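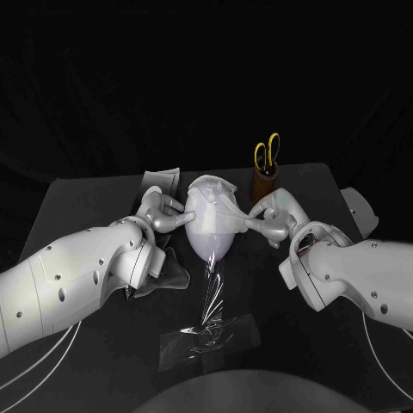
Page last changed: 31st August

Balloon wrapping, table sessions

Clelora is a small party and gift supply shop in Rerbridge. Through July we ran wrapping sessions at the long table, and this page collects the notes that go with each stage. The notes were written up by Sugeng Pelupessy, who also cut the film.

1. The balloon

Pale lavender, blown to an egg shape and stood upright near the middle of the table. An oval balloon is easier to wrap than a round one. The wider part goes at the top, where the film has to be gathered. We do not fill them to the limit. A tight balloon squeaks against the film and is more likely to burst when the ribbon goes on.

2. The film

White and translucent, so the lavender still shows through. We buy it from Liem on a roll and cut it into squares. Each roll gave us 86 squares with a short end left over. The film is draped over the top of the balloon and smoothed down before any gathering is done. Fingerprints show on it, so wash and dry your hands first.

3. The gather

One hand steadies the side of the balloon. The other pinches the loose film between thumb and index finger and draws it out to one side until it makes a narrow twisted neck. Keep it taut. If the neck goes slack the folds open again and the twist has to be started over. Two turns are enough for this weight of film.

4. The tie

Use 20 inches of ribbon for each balloon. Tie it close in against the balloon, at the bottom of the twist, and trim the tails last. Curling ribbon holds better than satin. Tape works for a day but lifts in a warm room.

5. The table

The top is dark gray, with heavy black fabric hung behind it. Pale film is hard to see against a white wall, and most mistakes in the folds were missed until we changed to black. A dark surface also shows up bits of trimmed film, which should be cleared before the next balloon is started.

6. Packing

Finished balloons went to the Bastby hall 6 to a carton, standing up, with a sheet of tissue between each. Do not stack the cartons. They should be kept out of a parked car on a hot day.

Ribbon and cut film squares are kept behind the counter at Rerbridge. Ask for the lavender by color, as the shop also stocks a lilac that is close to it but darker when filled. Sessions for next season will be listed on the notice page.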